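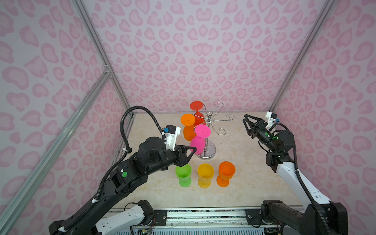
On the Proper Storage of Party Goblets

The household acquired its colored plastic goblets in January, from the closing sale at Funard. They have since been used at every gathering held at this address, and readers of this blog have inquired how they are kept between occasions. The following sets out the present arrangement.

Goblets are hung upside down on a chrome rack with a round base and a central pole. The curling arms end in spiral hooks, and each stem is slid in from the side until the foot rests on the wire. The red goblet is assigned the place at the top rear. Orange and magenta-pink hang further forward, where they may be reached without disturbing it.

The lime-green and yellow goblets, together with a second orange one, stand upright in a row before the rack. Guests are invited to take from this row first. Frøydis Hedlund, who attended in the spring, objected that upright goblets collect dust. Her objection was noted, and on ordinary evenings all six are to be hung.

Washing is done by hand in lukewarm water with a soft cloth. The dishwasher was tried once with an earlier set from Clornberg, and two of the bowls came out cloudy. Stems should be dried before hanging.

The rack was purchased secondhand from Eskil Backlund for 79 kronor, delivery not included. It had previously held his wine glasses. Glass remains permitted on it, though plastic and glass are not to be hung together, as the lighter pieces swing when the rack is moved.

A review of the pitcher and serving tray is in preparation. Inquiries about the matching dessert bowls may be left in the comments.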